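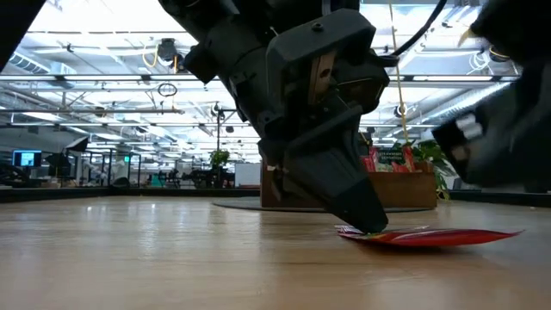 What I think went wrong with the Dilis sidebar

I have put off writing this up, partly because I was one of the people who said the Dilis sidebar was a good idea. It was a browser add-on that watched what you read and suggested other things to read. We shipped it in November with 1,058 people on the waiting list, and everyone at Blackburn treated that number as if it were customers.

I'm not sure it was ever evidence of anything. A waiting list costs nothing to join. You type in an email address and forget you did it. When we sent out the invitations, 300 people installed the thing, and by the end of the first month 79 were still opening it. Somebody made a slide calling those 79 our "passionate core." I knew a fair few of them by name and they mostly worked for us or were married to someone who did.

The official story is that we launched too early. I've heard this about every product I've ever worked on and I've stopped believing it. We had a long private test, and the people in it told us the same thing over and over: the suggestions were fine, but they already had plenty to read. We filed that under "onboarding" and rewrote the welcome screen. Then we rewrote it again.

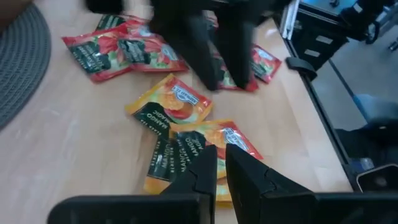 Gudrun Ostermann read a draft of this and thinks I'm being unfair. Her view is that the suggestions did get a lot better after the second release, and that with a proper phone version people would have had a reason to come back. Maybe. I remember the phone version being the answer to most questions that winter – also the toolbar icon, which went from gray to blue and back to gray.

What bothers me more is the Rondum deal. They were going to bundle us with their bookmark manager, and for two months every decision went through the filter of what Rondum might want. We dropped the export feature for them. We moved the whole panel to the left side for them. Then they bought something else and stopped answering Joscha's emails, and we were left with a panel on the wrong side. 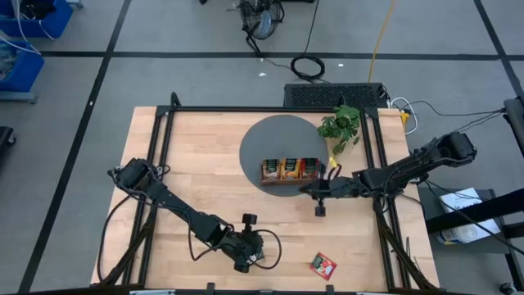 The export feature was also the one thing people had been asking us for in plain words. I still have the support messages. I would have put it back on day one, but by then it needed someone who understood the old storage code, and he had left for Limuseck.

I don't have a list of lessons. I do get nervous now when I see a waiting list on a slide.

Last updated: November

6 comments | 14 shares

Related posts
Against the welcome screen
Who reads the release notes?
Moving my bookmarks by hand, part 2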